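**Rilgate RTI Dome, Model 200**

Reflectance imaging dome for cuneiform tablets, seal impressions and other small inscribed objects. Supplied by Jadau.

The Model 200 lights an object from a fixed set of angles and records one exposure per lamp. The resulting files can be relit on screen, so that shallow wedges, erasures and worn edges can be read without handling the tablet again. The dome is rigid and splits into 2 halves for transport to excavation houses and museum storerooms.

**Specifications**

- Catalog number: 3824
- Maximum object length: 200 mm
- Lamps: white LED, individually switched
- Camera mount: top plate, standard tripod thread
- Power: mains adapter or external battery
- Assembly: no tools required
- Operating temperature: 10 °C and above

**Supplied with the dome**

Two half shells, top plate, control box, cable set, a pair of reference spheres, scale bar and padded case. Camera and lens are not included. The Ndlovu tablet cradle is ordered separately and is recommended for fragments with no stable resting face.

**Use**

Seat the object with the inscribed face level with the upper mark on the cradle. Place both spheres inside the field of view. Run one test exposure before the full sequence. For six-sided recording, turn the object by hand over a padded surface and repeat the sequence for each face. Edges often carry the end of a line and should be recorded even when they look blank.
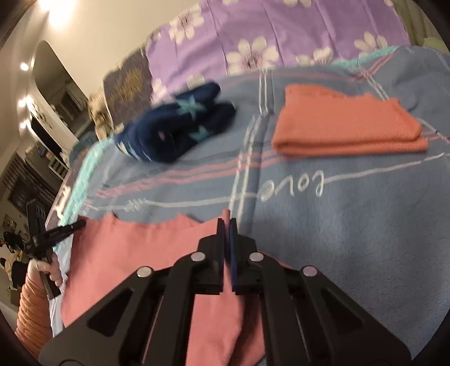 *Closed gripper jaws holding salmon-pink cloth.*

**Software**

Files open in the Gindham viewer and in most common RTI viewers. Sign lists and transliterations are not part of the package.

**Ordering**

Quote the catalog number and the camera body to be used. Orders received after the first week of December ship in the new year. Spare lamps are sold in packs of 10.

Page revised November 10, 2019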